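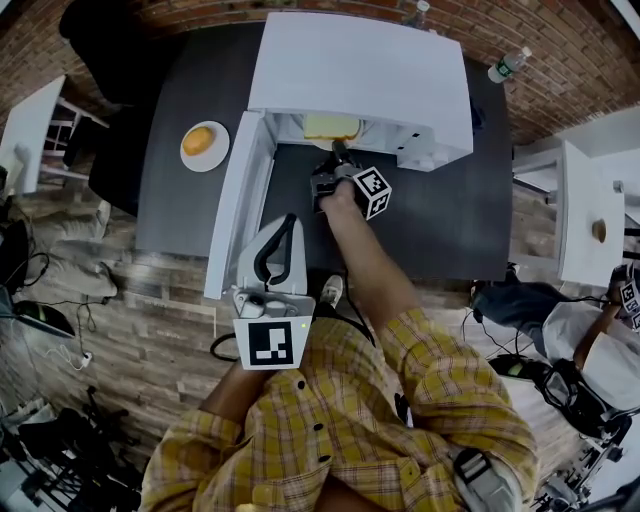 At the table with the toy refrigerator.

TROSVILLE LOWER STREETS RESIDENTS
Minutes of the open meeting, 22/10/2021

Chair: Ute Voß
Minutes: Timo Eichhorn
Speaking: Svenja Mühlbauer, Helmut Mühlbauer, Kenta Arai, a representative from Henix (by phone, until the line dropped)
Apologies: none received

1. Minutes of the August meeting

Read and accepted with one change. Helmut asked that "residents welcomed the water meter plan" be struck out. He said he was a resident and had not welcomed it. The chair asked what wording he would prefer. He offered "residents were told about the water meter plan." Accepted.

I wrote the August line myself and I copied it from the Henix handout, which I shouldn't have done.

2. Matters arising

The storm drain at the bottom of the hill is still blocked. The town has given us a new reference number. It had given us one before. Kenta has both and will keep calling.

The "slow down" sign has been put back up, facing the wrong way.

3. Smart water meters

This took most of the evening.

The offer as it stands: Henix would replace the meters in all 194 homes in the lower streets. The new meters report usage by radio, so no one comes to read them. Each household would get a login for a service called Wonia that shows water use by the hour and sends a warning if there might be a leak. The meters are free. Wonia is free for the first year. After that it is $6 a month per household.

The Henix representative joined by phone and spoke for a while about savings. Svenja asked what the savings were based on. He said a pilot. She asked where. He said a comparable community. She asked which one, and how large, and whether the people in it had been picked or had signed up on their own. He said he would have to get back to her on that.

Svenja pointed out that people who sign up for a water saving trial are mostly people who already want to save water. If they used less afterward, she would like to know how much of that was the meter and how much was them having been asked. She would also like to know what kind of summer it was. The representative said these were great questions. He did not answer them.

Kenta spoke in favor, with reservations. His mother had a pipe go under the kitchen floor in another town and it ran for weeks before she saw the bill. An hourly reading would have caught it. He thinks the leak warning is worth having and that we shouldn't throw it out because the sales talk is poor.

Helmut said you can find a leak by turning everything off at night and looking at the meter you already own. Kenta asked how many people in the room had done that this year. Helmut had. So had one other person.

Question from the floor: what happens to the meter if you stop paying for Wonia? The representative said the meter goes on measuring and the town goes on billing as usual. Follow-up: so would the leak warning stop? Yes. Follow-up: but the meter would still know there was a leak? He said it was more complicated than that. I asked him to explain how, for the minutes. The call dropped at this point and he did not rejoin. To be fair to him, the phone signal in here has been bad at other meetings too.

The chair read out the relevant part of the contract. The term is nine years. I have gone back and checked, because several people thought they had misheard. A household can drop Wonia at any time but the meters stay in for the full term, and the price may be "reviewed in line with costs." There is no cap. Svenja asked whose costs. The contract does not say.

Ute reminded everyone that the present meters are old, that the town says some of them read low, and that if we refuse this offer the town may put in something else later and charge for it. Helmut asked if the town had put that in writing. It has not. It was said to Ute over the phone. Ute said she believed the person who said it. Helmut said he believed the person had said it.

There was a long exchange about radio signals and health. One resident is worried about a transmitter next to a bedroom wall. Another said this was nonsense. The chair asked for better manners. Svenja, who is no friend of the plan, said the meter sends for a moment a few times a day and that her own phone does far more than that in her pocket, and she would rather see us spend our doubt on the contract. I agree with her, and I note that the worried resident was not persuaded.

Privacy came up after that. Hourly water use shows when a house is up, when it's asleep and when it's away. The handout says the data is "secure." It doesn't say who can look at it, how long it is kept or whether it can be sold on. The chair will put all three questions to Henix by letter and asks that people stop sending her their own versions of them.

4. The other quote

Kenta had asked Fuchs, the plumbing firm on the mill road, for a price on plain replacement meters with a dial, read by a person. The quote is $20 per home above what the town would cover. There is no monthly charge and no app.

It looks good next to the Henix offer. I would be happier if the quote ran to more than half a page. It doesn't say who reads the meters. Svenja noticed that it doesn't say who fixes them either. Helmut, who had been nodding along, said Fuchs were honest people. Svenja (his daughter, for those new to these meetings) said that might well be true and it was still not in the quote.

Kenta will go back to Fuchs and ask for the same details we are asking of Henix. It was agreed that both should be held to the same list. The list:

- full cost over the whole term, in dollars, on one line
- who repairs a broken meter and how soon
- what happens if a household disputes a reading
- who sees the data, if there is any
- the source for every claim of savings

Proposed by Svenja, seconded by Kenta, carried. Helmut abstained on the ground that the last item did not apply to Fuchs, who had made no such claim.

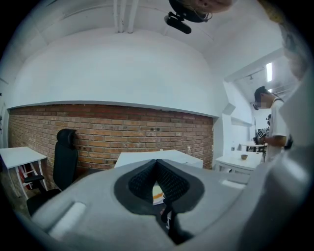
Back wall, brick below and white plaster above.

5. The survey

A paper survey went through doors last month. Ute reported that most replies were in favor of new meters and she was inclined to treat that as settled.

I asked for the question to be read aloud. It was: "Would you like a modern water meter that helps you save money?" I don't think this tells us a thing about whether people want the Henix contract. I'd have ticked yes myself. Ute said it was written in a hurry. There was some laughter and she took it well.

Agreed that the survey will be run again with both prices and the contract length printed on it, and that someone who dislikes the plan and someone who likes it will write the wording together. Helmut and Kenta have agreed to do this. It may take some time.

6. Street lights

Two neighbors on the upper bend say the new lamps are too white. One says they are fine. The town's leaflet says such lamps "reduce crime." Svenja asked what crime there had been on the upper bend. Nobody present could recall any. Held over.

7. Leaf collection

The town will collect bagged leaves only. Loose piles will be left. Helmut said the same was announced last year and loose piles were taken anyway. The chair asks everyone to bag their leaves.

8. Any other business

A resident wishes to sell a device that clips to a water pipe and softens the water with magnets. He offered a group discount. The chair asked if he had tested it on his own pipe. He said the kettle looked better. Svenja offered to supply two kettles, one on a pipe with the device and one without, and not tell him which was which. He will think about it.

The key to the side door is missing again. If you have it, please put it through Ute's mailbox.

The meeting closed late. The next date will be set once Henix has replied, and if Henix hasn't replied in a month we will meet without them.

Actions
Ute: letter to Henix, data questions and the list under item 4
Kenta: Fuchs, same list; storm drain
Helmut and Kenta: new survey wording
Timo: correct the August minutes and repost them

T. Eichhorn

Shared 20 times

Comments

Helmut Mühlbauer
Item 4, I was not "nodding along." I was listening. Otherwise accurate.

mill_road_meg
Couldn't make it, thanks for writing this up properly. Did anyone ask what happens to the meters if Henix goes under or gets bought? Nine years is a long time for a company I had never heard of before this summer.

Timo Eichhorn
@mill_road_meg no one did. I've passed it to Ute for the letter.

Dave upper bend
The lamps ARE too white. Come stand in my kitchen at 10 pm and tell me they're fine

Kenta Arai
Tried the overnight test Helmut talked about. Meter moved. Toilet valve, I think. I still want the leak warning, I'm just less sure I want to pay six dollars a month for it.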